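A visit to the open day in Brernwood

In May I went to the open day of Rebane, a company which makes robot arms for small shops and for homes. They have their hall in Brernwood, behind the old bus depot. I took the early train from Plullow and walked the last part, because the bus does not go there before nine o'clock. At the door we received a paper badge and a plan of the building. The plan was printed the wrong way round, so half of our group went first to the canteen.

I work in a shop which sells household goods, and I wanted to know one thing. My manager has read that a machine can soon fill our shelves at night, and he asks me every month what I think. Until this visit I only knew films from the internet, and in these films one never sees how many times they tried.

Our guide was Inese Žukauskas. She spoke slowly and did not promise much, which I liked. She showed us first the arm for the home, called Galeck. It was putting cups from a rack into a cupboard. It put away 7 cups while we stood there, and for the eighth it stopped and waited for a person. I would be faster, but I must say that it was careful and broke nothing. With towels it was worse. It found the corner of a towel, lost it, found it again, and after 4 minutes the towel was something between folded and rolled. My grandmother would have taken it out of its hand. 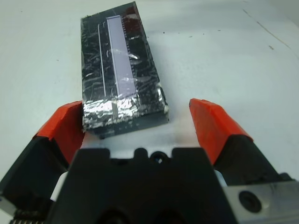

The part about shop work interested me most. Mrs Žukauskas explained that a closed box with hard sides is the kindest thing for a gripper, and that the difficulties begin with everything around it. Shiny wrapping confuses the cameras. A box which stands a little turned must be approached from another side. If the fingers close too early, they push the goods away and the arm has to look again. I know this from our new colleagues in December, only they get tired and the arm does not.

I asked how many products it knows. She said that for the trial in a shop in Plullow they prepared 1,452 articles, and that a normal shop of this size has more than 3,000. Soft bags, nets with onions and anything that hangs on a hook are not yet included. A person still opens the cartons and takes away the empty ones. In our shop this is half of the work, so I wrote it down and underlined it.

After lunch (soup, and very good dark bread) there was a talk by Evaristo Bortolotti, who is responsible for the tests. He said that one good hour in the hall tells him little, and that he looks at the nights, when the shop has changed something and did not tell them. A gentleman behind me wanted to know the price. Mr Bortolotti answered with the price per month, without the service, and there was some murmuring.

My opinion for my manager is this: for straight rows of boxes, perhaps next year, if somebody stays near. For the household I would wait longer. I would let it put away my cups, but I would not yet leave the house.

The next open day will be in autumn, and one must register by telephone. Take a jacket with you, the hall is cold.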